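Teaching the arm to take a stool apart (and when not to bother)

Written by Helmi Vuorinen. Last changed Sep 14, 2024.

Most guides to teaching a robot by hand are written by people who want you to buy the robot. They make it sound like showing a child how to tie a shoe. You move the arm, it watches, it copies. I have spent a good part of the year doing this and I would not describe it that way. The method works for some jobs, it is slow, and the results depend far more on the person doing the showing than the sellers like to admit.

What follows is how we record demonstrations for furniture jobs, chiefly stools with push-in legs. It assumes you have been shown the stop button and have signed the sheet by the door.

Before you start

Decide whether the job needs teaching at all. If the part always sits in the same place, write down the positions and play them back. Joni Eskola did this for the Kandlow bracket job in an afternoon, and it still runs. Teaching is for work where things shift a bit every time and you can't say in advance by how much.

If you are still reading, write one sentence that says what counts as finished. "Leg is out of its socket and lying on the cloth" is fine. "Stool taken apart" is too vague, and two people recording under that heading will do two different jobs. We lost a whole set in November that way. Half of the recordings let go of the leg as soon as it moved and the other half carried it off to the side. The trained arm did neither. It pulled, stopped, and hung there.

Moving the arm yourself, or driving it from a distance

There are two ways to show the arm what you want.

By hand means you put the arm in its slack mode, take hold of it and push it through the motion. It is quick to learn. You feel the contact when the jaws touch something. The trouble is that your own arms and sleeves end up in the camera's view, and the arm learns from pictures that will never have you in them again. It is also heavier than you think after the first few goes, and tired people make shortcuts.

By remote control means you hold the Turar handles and the arm follows. Nothing of you gets into the view. You also lose nearly all sense of force. I have heard it claimed that you get that back with practice. I got better at guessing from the sound of the motors, and I don't think that's the same thing.

For legs and sockets we use remote control. For wiping, pushing and sliding jobs, by hand is good enough.

Setting out the table

Cover the table with a dark cloth if the part is pale, and tape the cloth down so it can't creep. A cloth that moves a little with every pull will have wandered a long way by the end of the session.

Put the stool upside down, legs up. Turn it slightly between recordings. People forget this, or they turn it by the same small amount each time, which comes to much the same as forgetting. Impi Laaksonen draws a list of angles out of a hat before she starts. I laughed at it and then I copied it.

Check the grip pads and check that the cables have enough slack at the elbow for the furthest reach you mean to make. Move the arm there slowly and look.

Recording

1. Bring both arms to the rest position. Every recording starts there, including the ones you redo.

2. Start the recorder and wait for the tone. Don't move during the tone.

3. Bring the gripper in low with the jaws open wider than seems necessary. Aim for the foot of the leg where it joins the seat. Gripping high up feels easier, but the leg flexes and you end up bending it sideways.

4. Close the jaws in one go. If you nibble at it, opening and closing until you like the look, the arm will learn to nibble too.

5. Pause for a slow breath.

6. Pull along the line of the leg. The legs on these stools lean outward, so straight up is wrong, even though every new person does it.

7. Lay the leg on the cloth, open the jaws, go back to rest and stop the recorder.

A good recording takes 30 seconds or less. If you have gone far beyond that you were probably hunting for the grip, and it should be thrown away. Be strict about it. The training software from Trornis will accept anything you feed it and tell you that more is better. We trained once on 80 recordings, everything we had, and once on the 53 that I would have been willing to show someone. The smaller set did better on our bench. That is one job and one table, so I wouldn't build a theory on it, but I now delete a great deal more than I used to.

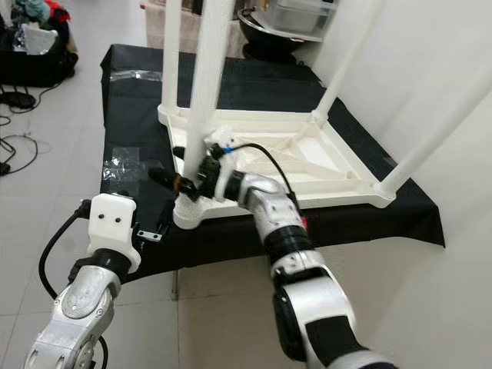
Assembly and Handling Group, Rissanen Workshop

Getting the jaws round the base of the leg is where most sessions go wrong. You want one jaw on each side of the leg, close down to where it meets the seat. If one of them lands on the raised rim of the seat, back off, open and come in again from a different side. Don't grind your way in. Delete that recording too, unless you are making a separate set of recoveries (see below).

Watch the cable that loops from the gripper over the top of the arm. It is fine at most angles and then suddenly it isn't, usually when you turn the wrist to reach a leg on the far side.

The left arm has no gripper on it, only a white end cap. You can use it to steady things by pressing, if you are gentle. Abbas Hashemi is keen on this and his recordings of it are tidy. Mine are not. With a seat that slides easily I would sooner clamp it, and I have yet to see figures that show the two-armed version earning the extra time. If you do use both arms, bring the left one in first and let it settle before the right one closes.

Recoveries

The makers' advice is to record some failures being put right, so that the arm knows what to do after a bad grip. I think this is sound, with a warning. Start the recording with the bad grip already made. If you begin at rest and go through the mistake on purpose, you have taught the mistake.

Keep them in their own folder and add them late. Train without them first, so you know what they changed.

Testing it

Run the trained arm on stool positions you didn't record. This sounds obvious and I have sat through a demonstration from a supplier where it plainly wasn't done. Someone other than the person who made the recordings should place the stool. Valtteri Sjöberg usually does it for me, and he has no mercy.

Write down each try as it happens: leg out, leg not out, stopped by hand. Don't have a column for "nearly". If it fails 3 times in a row, stop and look at your recordings before you change any settings. In my experience the answer is normally sitting in the first few you made, when you were still finding your feet and thought they would do.

Expect it to get worse when you move the lamp, change the cloth or swap to another stool. You can record more under the new conditions and it will improve again. Whether that counts as the robot having learnt to pull out a leg, I leave to you. I put the conditions on the label of every trained file, including which cloth, and I'd ask you to do the same before you save anything to the shared drive.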